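My Season With the Hoshino Cricket Bat

I bought the Hoshino in the spring, after my old bat finally split at the toe (it had a good long life, bless it), and I've now used it for a whole season in our office league. I paid $130 for it at the Jisberg shop, and they threw in a cover, which was a nice surprise!

The pickup is lovely and light, and the middle feels generous even when my timing is off, which is more often than I'd like. My one grumble is the grip. It got slippery by August, so I swapped it for an Odico one and I've been happy ever since. Four stars from me, and I'd buy it again.
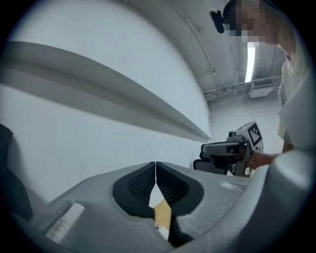 Does the bat need knocking in before a match?
Give it 3 evenings with a mallet and a little oil first, even though the label says it's ready to play.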